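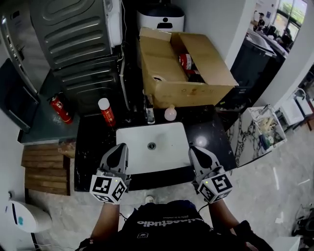 Thulani asked in a comment last month why we bother with handheld grippers at all when there's a perfectly good arm and a leader-follower setup to drive it with. Wouldn't the data match the robot better if it came from the robot?

Fair question, and I've gone back and forth on it. We did start with remote control. I spent most of April driving the arm through sink tasks, and my best stretch was 86 usable demonstrations in a week. Picking things up was fine. Anything with contact was slow, because I couldn't feel when the fingers touched the basin and I kept stopping to check. The policy learned the stopping too. It would reach the rim of the sink and sit there for 2 seconds before going in, every time, the same as me.

With the grippers in my own hands I don't do that. I reach in, feel the edge and keep going. In the first 8 days with them I recorded 200 demonstrations, and my shoulders were the limit by then, not the equipment.

There are costs. A person can twist a wrist into places the arm can't follow, so some of what you record is useless. Jacobus wrote a filter for Mokgethi that replays each trajectory against the joint limits and throws out the bad ones. I lost a lot at first. Now I keep my elbows low and stand square to the counter, and I lose far fewer.

Tracking is the other thing. The cubes have to stay in view of the head camera, and the sink is deep enough that looking at the drain and looking at the markers are two different head positions. I've learned to tip my head down before my hands go in. Dark shiny counters worried me – reflections of the markers – but I haven't had a bad detection I could blame on that yet.

I still use remote control for corrections. When the policy gets stuck on the real arm, I take over, drive it out, and that segment goes into the next training run. Zlatko thinks those segments should be weighted more heavily than the rest. I haven't tested that properly.

Next is two-handed work, one side holding and the other wiping. I'll post the numbers when I have them.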